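Gripper Comparison Moves to Second Phase

The Simwood Automation Laboratory has completed the first phase of its gripper comparison, begun in August at the request of the Mota assembly group. Two parallel grippers, the Cendano and the Frimpong, were each mounted on the same arm and assigned 200 trials with small blocks and other light parts. The controller settings were held constant throughout.

The Cendano gripper completed its trials with fewer dropped parts. The Frimpong closed faster but was more sensitive to errors in approach, particularly with tall, narrow parts. Talha Bangash, who supervised the trials, has recommended that both remain under review until the wrist camera has been recalibrated.

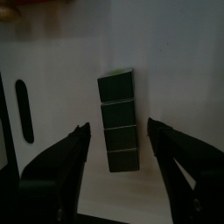
Calibration is the main concern of the second phase. Piyumi Navaratnam and Erick Were found that small errors in the camera mount accounted for many of the failed grasps recorded with either gripper. A revised mounting plate has been ordered, and each gripper will repeat 100 trials once it is fitted. Approach speed will also be reduced for the first half of these trials so that the effect of the new plate can be judged separately.

The interim report, dated 4/20/23, is available from the laboratory office in Room 428. Groups wishing to submit parts for the second phase should write to Noman Virk and include a drawing with overall dimensions. Parts weighing more than 300 grams cannot be accepted at this time.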